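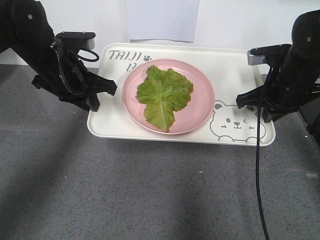

One student wrote on last week's feedback form that a salad is a recipe only if something in it has been decided. Fine, let's decide something.

Session 4: Dressing

The base ratio is three parts oil to one part vinegar. Most of you will find this too oily and go to two to one — I won't tell the French.

Salt goes into the vinegar first. It barely dissolves in oil, however long you glare at it.

Mustard holds the mix together for nearly 15 minutes, longer if you whisk properly. Dress the leaves at the last moment.

For Sun 30 April: read the Kekivbridge handout on bitter greens, and bring a jar with a lid that fits.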